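Home | Visits | Workshop notes | Reading list | Write to me

An afternoon at the Holzer workshop in Diltum

I had been promising myself a trip out to Diltum since August, when a reader wrote to tell me that the Holzer people were opening their doors once a season (and that there would be cake). Well, the cake was real, and so was the rain, and I spent most of 2 November 2024 happily indoors, asking far too many questions about how you look after a two-handed robot.

The cell they call Lodik stands at the back of the building, past the lathes. It has a wooden table and a pair of hands with real fingers, and its daily work is clearing and setting out small things: fruit, plates, whatever is on the list. I had expected to be shown the clever part. What we got was the maintenance round, start to finish, and I enjoyed it far more!

It begins with the arms powered down. The technician went over each finger with a small driver, feeling for play in the joints, and wrote the result on a card clipped to the stand. The thumbs get the most attention, as they take the most knocks. One of them had been swapped that week, the old one still lying in a tray with a hairline crack at the bracket, and we passed it along the row of chairs like a family photograph. It weighed next to nothing.

Then come the cables. I had never given a cable a moment's thought, but at Holzer they have strong opinions on slack. Too little and the wrist tugs at the connector every time it turns, too much and the loop drags over the table and sweeps things off. They keep spare sets from Comolar on a hook by the door, labeled left and right, and a new set takes around 17 minutes to fit if nobody is talking to you. We were all talking to them, of course, so it took a good deal longer.

After that the power goes back on and each finger closes and opens by itself, slowly, with a soft ticking sound I found rather soothing. The counter on the stand read 661 cycles since the last full service. They strip the hands down completely well before it gets into four figures, they told us, and they would sooner lose a morning to it than find a worn joint later.

Last is the table check, with the plate and the toy fruit.

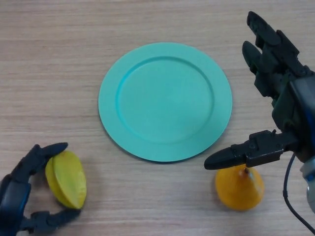

Table check at the Lodik cell: yellow-green fruit in the left hand, right thumb over the orange one.

The technician watches the fingertips here and pays hardly any attention to the fruit. If a grip looks lopsided, it's back to the driver and the card. I asked why they don't use real lemons and oranges, and was told that they did for a while, and that the smell under the finger covers had to be experienced to be believed.

I stayed until they put the lights out over the lathes, bought a mug I didn't need, and caught the 103 bus back with wet shoes and a second slice of cake in a napkin. The next open day is in spring, and you have to put your name down at the front desk.

2 comments

millpond_reader: Lovely write-up. We have a much simpler gripper at work and I'm stealing the card on the stand. Did they say what they grease the joints with?

Reply from the author: I asked, and then I wrote it on the napkin that had the cake in it. I'll send them a note and find out for you.

Contact | Copyright, all text by the author | Back to top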